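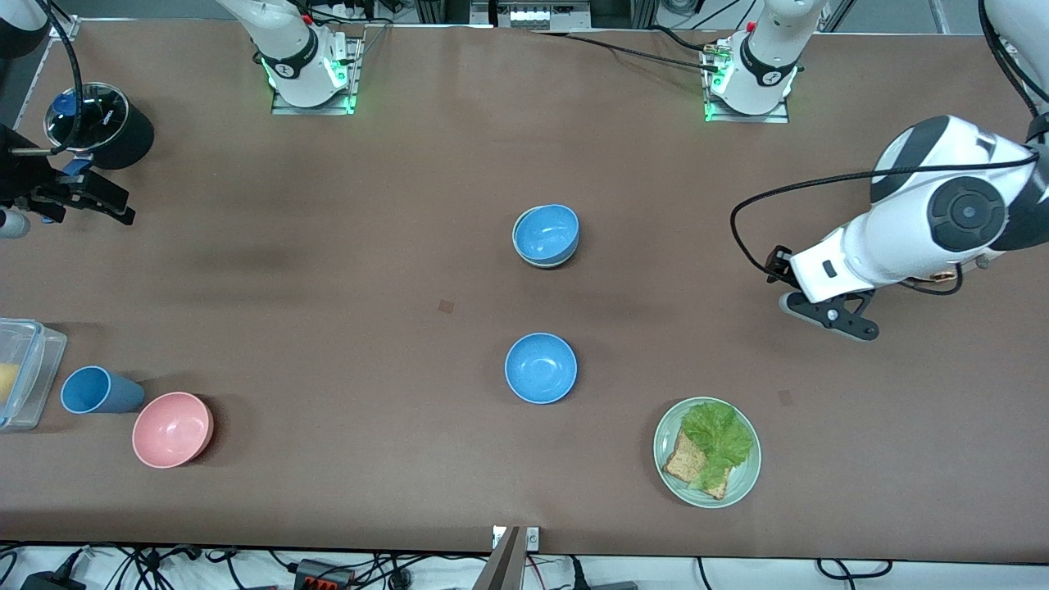

갈색 상판에 차려 놓은 그릇과 음식. 왼쪽 위는 윗부분이 투명한 검은 원통 용기.

작업노트 > Rommont > 상차림 > 2021년 5월

그릇 자리 정하는 얘기부터 쓴다. 지난번에 적다 만 게 있어서 그거 이어서 쓰는 건데, 앞 장 찾기 귀찮은 사람은 그냥 여기부터 읽어도 된다.

일단 볼은 가운데 쪽에 두는 걸로 마음이 기울었다. 가장자리에 두면 의자에 앉았을 때 팔꿈치가 자꾸 신경 쓰이고, 나는 국물 있는 걸 끝에 두는 게 영 불안하다(작년 November 메뉴 때, 그러니까 11월에 수프 한 그릇을 통째로 무릎에 쏟은 사람이 바로 나다). Clementina는 반대다. 볼이 가운데 몰리면 큰 접시 놓을 데가 없어진다고, 차라리 한쪽으로 줄을 세우자고 한다. 말은 맞는데 줄 세워 놓으면 무슨 급식대 같지 않나? 둘이 한참 밀고 당기다가 결국 점심 먹으러 갔다.

상판 색 얘기. 갈색이 생각보다 마음에 든다! 처음엔 어두운 그릇이 묻힐까 봐 흰 천을 깔자고 했던 게 난데, 취소한다. 천 깔면 주름 펴는 데 시간 다 가고, 빵 부스러기는 털어도 털어도 나오고, 그릇 밀 때마다 천이 같이 딸려 온다. 검은 용기도 갈색 위에서 잘 보인다. 그래도 Américo는 천을 포기 못 한 눈치라서, 장 안쪽에 접어 둔 건 안 버리고 놔뒀다. 쓰고 싶으면 다려서 쓰시길. 다리미는 복도 끝 수납장 아래 칸으로 옮겼다.

Venine에서 온 접시들은 무게가 좀 제멋대로다. 같은 크기라고 적혀 있는데 저울에 올려 보면 한 장은 거의 200그램이고 다른 건 확실히 더 가볍다. 손으로 들어도 차이가 난다. 쌓을 때 무거운 걸 아래로 보내는 건 당연한데, 문제는 겉보기로 구분이 안 된다는 거. 뒷면에 연필로 살짝 표시해 뒀는데 설거지 한 번 하니까 싹 지워졌다. 유성펜은 나중에 반납할지도 몰라서 못 쓰겠고. 마스킹테이프는 물에 불어서 탈락. 좋은 생각 있으면 여기 여백에 적어 주세요, 진짜로.

굽 높이도 재 봤다. 제일 높은 게 5밀리미터인데 이 정도면 손가락 끝이 접시 밑으로 들어간다. 낮은 것들은 상판에 착 붙어서 집어 올릴 때 손톱으로 긁게 된다. 손님상에 낼 거면 높은 쪽이 훨씬 편하다. 대신 높은 건 건조대에서 자꾸 옆으로 눕는다. 건조대 간격을 바꿔 볼까 하다가 나사가 녹슬어서 관뒀다.

용기 얘기도 조금. 나는 속이 보이는 게 좋다. 불투명한 통은 열어 보기 전까지 뭐가 얼마나 남았는지 모르고, 그러다 똑같은 걸 또 사 온다(지금 찬장에 굵은소금이 몇 봉지인지는 묻지 말아 주세요). Cordeiro 카탈로그에서 500밀리리터짜리 밀폐용기를 봐 뒀는데, 뚜껑만 따로 주문이 되는지 물어봐야 한다. 우리는 늘 통은 멀쩡한데 뚜껑이 없어지니까. 전화는 내가 하기로 했고, 아직 안 했다.

음식은 차리기 직전에 꺼내는 걸로. 먼저 꺼내 두고 그릇 위치를 고민하면 고민하는 동안 다 말라 버린다. 지난번 샐러드가 딱 그랬다. 순서를 대충 적어 보면 상판 닦고, 마른행주로 한 번 더 훑고, 큰 그릇부터 자리 잡고, 작은 건 그 사이에 끼우고, 음식은 그다음. 행주는 파란 줄 있는 게 상판용이고 줄 없는 게 그릇용이다. 이거 섞어 쓰는 사람이 있는데 누군지 대충 안다. 냄새가 다르다, 냄새가.

아 그리고 닦는 방향! 결을 따라 길게 닦으라는 말도 있고 동그랗게 문지르라는 말도 있는데 나는 그냥 안쪽에서 바깥쪽으로 민다. 부스러기가 한쪽으로 모여서 쓸어 담기 편하다. 식초 탄 물은 자투리 판에 먼저 발라 보고 얼룩이 남는지 볼 생각이다. Américo 말로는 Grastdale 쪽 주방에선 미지근한 물만 쓴다는데, 기름은 그걸로 안 지워질 것 같다. 자투리 판 세 조각 잘라 놓은 게 창틀에 있으니 치우지 말 것. 한 조각은 맹물, 한 조각은 식초물, 나머지는 주방세제 조금.

다음에 할 것들
볼 줄 세우는 배치도 한 번은 제대로 해 보기 (Clementina 있을 때)
Cordeiro에 뚜껑 문의
건조대 나사 사기, 녹 안 스는 걸로
접시 뒷면 표시 방법, 아직 답 없음
굵은소금 그만 사기

Clementina가 지나가다 읽고는 급식대라는 말은 빼 달라고 했다. 안 뺀다. 대신 줄 세우는 배치를 먼저 해 보기로 했고, 큰 접시는 Clementina가 선반에서 내려 주기로 했다.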